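Murkitz bed set and headboard: two months in

By Milagros Calvo
27th February

Print this article | E-mail to a friend
40 shares | 2 comments

I went back and forth on the Murkitz for most of December. My old bed had a slat that dropped out whenever I rolled over, and I was sick of fishing it out from under there with a coat hanger. The Murkitz double with the light wood headboard came up at $500 delivered, which was more than I wanted to spend, but Shabnam Pirzada has had hers for years and it doesn't make a sound, so I caved.

Putting it together took me an entire evening and a fair bit of muttering. The instructions are all drawings, and the drawing for the centre rail is upside down (turn the page around and it suddenly makes sense!). Get a second person for the headboard. I didn't, and I have a dent in my shin to show for it.

Now the good. It's solid. I can sit on the very edge to pull my socks on and nothing tips or groans. The headboard is a nice plain colour that goes with everything, and it's the right height for leaning on with a cup of tea and a book. A damp cloth gets the dust off and so far there isn't a mark on it.

The printed bedding came from Garetness and was another $198 – yes, I know. It's cream with big pale flowers, very much my nan's taste and now apparently mine too. The fabric is softer than I expected and the colours are so washed-out to begin with that I doubt I'll notice any fading. It does crease if you look at it sideways, and I'm not ironing a sheet for anyone.

What I really want to talk about is how flat and firm the thing is, because my place is small and the bed gets used for everything. Laundry, wrapping presents, taxes, groceries. The Murkitz mattress hardly dips in the middle, so a plate stays level on it, and with a bit of plastic over the flowers I don't fret about the fruit and veg. You couldn't have put a carrot down on my old bed without it rolling into the valley.

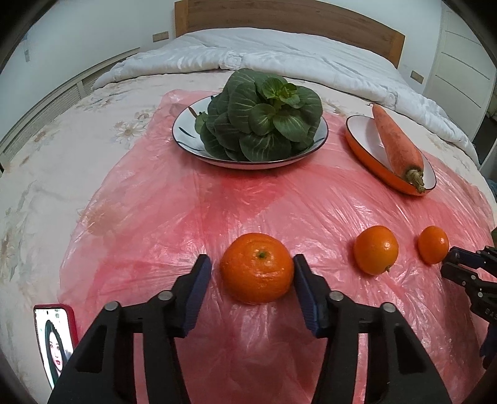
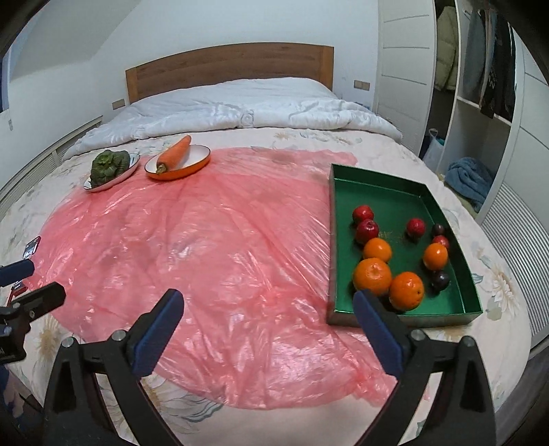 Duvet shoved up by the headboard, pink plastic down, and there's still the veg and the fruit to find a home for.

Grumbles: the bolts needed a second tightening after a fortnight, and the floor clearance is too low for my storage tubs. I'd still give it four out of five.

COMMENTS (2)

Citlali Pacheco
We bought the same headboard in the darker finish and I'd go lighter if I had my time again, it shows every bit of dust. Agree about the bolts. Ours needed doing twice, and then they were fine. How are you finding the sheet at the corners? My Garetness one pops off the mattress on one side every single night.

Milagros Calvo
Only the one nearest the wall! I've started tucking it in extra deep and it mostly behaves.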